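Savchuk ran the apartment again at six in the morning, before anyone at Ustitz was up. Same floor plan, same doors, same tile. Only the controller was different.

The old one, Kiltisness, had gone through 309 trials. He had watched 200 of them himself and could tell from the first step how it would move. The new one was called Nollasance, and Tymoshchuk wanted a yes or a no by noon.

He set it to save stills and let it go. 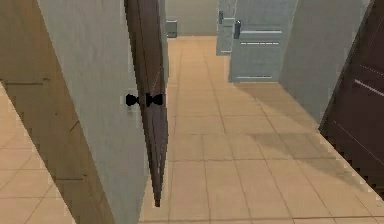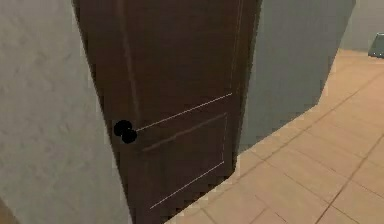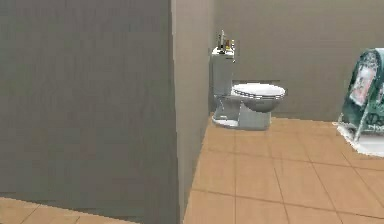
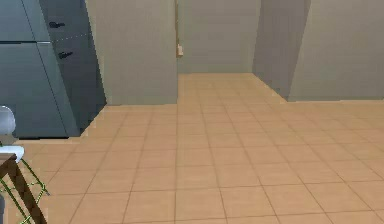

Stills from the simulated apartment: two with the brown door, one with the toilet, one with the refrigerator.

Savchuk looked at the door for a long time. Kiltisness always wanted the knob first – it would square up to it like a man about to knock. He could not tell from the stills what Nollasance wanted.

"Well?" Tymoshchuk wrote at eleven.

Savchuk typed that it had spent 62 seconds near the refrigerator and the log gave no reason. He deleted that and typed that the planner was sound. He deleted that too.

"I need 300 more," he wrote.

He poured out his coffee and started the next run from the hallway.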